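Return-to-Service Checklist: Tabletop Arm, Elholm Room
Tue 23 September
Checked by Bohdana Lysenko, comments by Alun Skyrme where marked
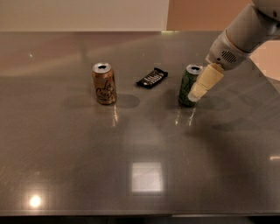 Gripper beside the green can, candy bar and La Croix can farther along the table.

Reason for check: on the can pick, the gripper kept closing after contact and crushed a full can. Soda over the table edge, arm stopped by hand. No one hurt. The arm stayed locked out until this list was worked through.

1. Emergency stop, wall side -- PASS
Crisp, and the arm held its pose. Love how quick this is now.

2. Emergency stop, operator side -- PASS WITH COMMENT
Works, but the button has to be twisted hard to release. Please order a new one from Ciltano before it sticks for good.

3. Grip force limit -- FAIL, then PASS
Found it! The limit had gone back to the factory value after the February software update, and the Symonenko settings file was never loaded again. Reloaded, saved, power cycled, read back correctly. Then we ran 400 closes on the test block and the force stayed under the limit on every one.
A.S.: Please read the limit back at every startup from now on. It takes seconds and it would have caught this.

4. Finger pads and seam -- PASS
Cleaned out dried soda with a damp cloth. No cracks, no play when wiggled by hand.

5. Wrist vent -- PASS
Clear. Fan noise normal. I was worried about syrup in there and there was none, very happy about that.

6. Arm joints, slow sweep -- PASS
All the way out and back with no grinding. Joint 6 used to click and has gone quiet after the Lallitz service visit, great work by them.

7. Contact detection -- PASS WITH COMMENT
Stops on a can, stops on a candy bar. It was slower to notice the candy bar, as you'd expect with something that low and soft. 17 tries, no misses, but I'd like a longer run before anyone calls this closed.

8. Tabletop -- PASS WITH COMMENT
Smudges and streaks on the polished top, and it throws back a lot of light from the ceiling panel. Not a safety item. Wipe it anyway, and keep an eye on whether the glare bothers the object finder.

9. Test items -- CHANGE MADE
No full cans on this table until item 7 is closed. Opened, emptied and rinsed only. The light ones tip easily, so go slow on the approach.

10. Keep-out line on floor -- FAIL
Tape is worn through on the door side. New tape goes down before the next shift.
A.S.: Done, same afternoon. Yellow this time, much easier to see.

11. Service counter -- NOTED
Next pad change due in 1,000 cycles. Pads are in the second drawer.

Result: released for slow speed only, one person at the stop button the whole time. Full speed waits on item 7 and the new button. Really good session, and thank you to everyone who wrote down what they saw right after the crush -- those notes took us straight to item 3.

Signed: B. Lysenko, A. Skyrme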